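**Ticket 4000 – Tisch Olard kippelt auf Teppichboden, Teller wandert**
Gemeldet von: Halina Lis
Bearbeitung: Lech Nowakowski, Tronance Kundendienst
Status: offen, wartet auf Teile

Hallo zusammen,

ich melde mich wegen der weißen Olard-Tische, die wir im März bei euch bestellt haben. Sie stehen bei uns auf dunkelgrauem Teppichboden, mit einem schmalen Streifen Abstand dazwischen, und einer davon macht mich wahnsinnig. Sobald sich jemand aufstützt, gibt er nach, und alles, was draufsteht, wackelt mit!
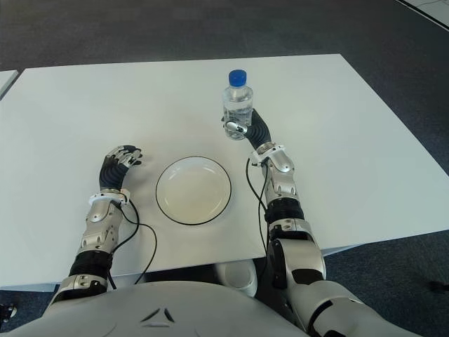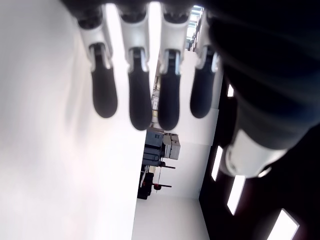

*Anhänge 1 und 2, beide am selben Ort aufgenommen. Teller und Flasche sind in Anhang 1.*

Der Teller mit dem schwarzen Rand ist aus der Serie Rutherford, der rutscht auf der matten Platte beim Kippeln immer ein kleines Stück weiter. Leer ist das am schlimmsten, mit einem ordentlichen Stück Kuchen drauf bleibt er eher sitzen (getestet, sehr gern sogar). Die Flasche mit dem blauen Deckel ist eine ganz normale Plastikflasche. Wenn die halb leer ist und man loslässt, schwappt das Wasser darin noch eine ganze Weile nach, daran merke ich das Wackeln am besten.

Was ich schon probiert habe:

- Tisch um eine Vierteldrehung gedreht: kippelt immer noch, nur in die andere Richtung
- alle Schrauben unter der Platte nachgezogen, eine war wirklich locker
- Bierdeckel unter ein Bein: hält bis zum nächsten Staubsaugen
- Set-Unterlage unter den Teller: der Teller bleibt stehen, der Tisch wackelt trotzdem

Viele Grüße
Halina

---

**Antwort Lech, 9:40 Uhr**

Hallo Frau Lis, danke für die Bilder. Bitte einmal prüfen, ob die Stellfüße alle gleich weit herausgedreht sind. Ab Werk sitzen sie ganz drin, auf Teppich sollte man jeden 2 mm herausdrehen. Und: Kippelt der Tisch auch auf hartem Boden?

---

**Halina, 11:15 Uhr**

So, ich hab den Tisch rübergezogen, wir haben ja noch eine Ecke ohne Teppich. Da kippelt er auch! Weniger, aber man spürt es deutlich. Der Teppich ist also nicht allein schuld. Der Nachbartisch steht an genau derselben Stelle bombenfest, da könnte man drauf tanzen.

Die Stellfüße hab ich mir angesehen. Drei lassen sich schön drehen, der vierte sitzt fest. Ich hab's mit der Hand versucht, dann mit dem 13er-Schlüssel aus unserer Werkzeugkiste, und der passt zwar, aber es tut sich nichts. Mit mehr Kraft wollte ich nicht rangehen, sonst reiße ich noch das Gewinde raus. Welches Bein das ist? Wenn man vor dem Tisch steht und der zweite Tisch links ist, dann hinten rechts. Ich hab Kreppband drumgewickelt, damit wir vom selben Bein reden.

Noch eine Frage nebenbei: Gibt es für die Platte irgendwas gegen das Rutschen? Ich mag das Matte eigentlich sehr, aber Rutherford-Teller und Olard-Platte sind einfach keine Freunde.

---

**Antwort Lech, 13:05 Uhr**

Das klingt nach einem schief eingesetzten Gewindeeinsatz. Bitte nicht weiter drehen. Ich schicke ein neues Bein samt Stellfuß und einen Satz Filzgleiter der Marke Roler mit. Für die Teller haben wir durchsichtige Klebepunkte, die kommen unter den Tellerboden. Ich lege einen Bogen mit 40 Stück dazu.

---

**Halina, 13:30 Uhr**

Super, danke! Klebepunkte probiere ich gern. Halten die in der Spülmaschine? Wenn nicht, klebe ich sie nur unter die Teller, die sowieso immer hier am Tisch stehen, und der Rest bleibt, wie er ist.

Den Beintausch mache ich selbst, dafür muss keiner rauskommen. Ich bräuchte nur die Info, ob ich die Platte dafür abnehmen muss oder ob es reicht, den Tisch auf die Seite zu legen – allein bekomme ich ihn nämlich gekippt, aber nicht auf den Kopf gestellt.

---

**Antwort Lech, 14:10 Uhr**

Auf die Seite legen reicht, am besten eine Decke unter die Kante. Die Klebepunkte bitte von Hand spülen. Paket ist angelegt, Ticket bleibt bis zu Ihrer Rückmeldung offen.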